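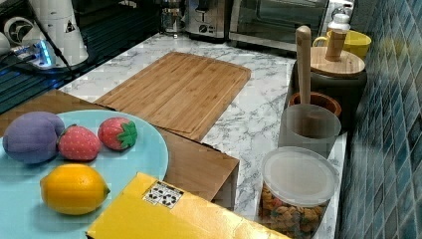
Do drivers slow down at a narrowed rural crossing when there's no one waiting to cross? Most of them do, by a little, and the ones who don't are mostly people who drive the road every day.

That second part is what I want to spend this section on, because it surprised me and it made my coauthor Annick Simard go back and rerun everything. Our two sites are both on the old Gosselin road, one at the Skodholm turnoff and one by the feed store (Figure 1 gives the speed curves for both). They have the same posted limit, the same paint and the same curb extensions, put in by the same crew in July. If you'd asked me beforehand I would have bet on the curves lying right on top of each other.

Figure 1. Mean approach speed over the last 100 yards before the crossing, Skodholm turnoff (solid line) and feed store (dashed line), free-flowing cars only.

They don't. We logged 1006 free-flowing cars across the two sites, throwing out anything that was following another vehicle, and the drop at Skodholm starts early and keeps going nearly to the stop line. At the feed store it starts late and it's shallow. Trucks do the same thing at both places, so I've left them out of the figure.

My first thought was sight distance. There's a hedge at the feed store, and Colton Penner spent a whole morning out there with a measuring wheel checking whether it hid the curb extensions from drivers coming downhill. It doesn't, or not enough to matter – the extensions come into view well before the point where the Skodholm drivers have already lifted off the gas. Then we looked at time of day, and that was more fun! Before 9 a.m. the feed store curve is almost flat. By early afternoon it looks a lot like the other one.

So who's driving past the feed store at 7:30 in the morning? Commuters, pretty much, and the roadside interviews back this up (Nesma Fahmy ran those, and her coding sheet is in the appendix). People who told her they used the road 3 or more times a week also told her, cheerfully, that they knew the crossing was there and knew it was usually empty. A few hadn't noticed it had been narrowed at all.

I want to be careful with this. We didn't match interviews to individual speeds, so I can't say a particular regular driver was a particular fast car. Colton Gill has suggested using repeat sightings within a week as a stand-in for familiarity, and we try that in the next section – with mixed results, mostly because the evening counts are thin.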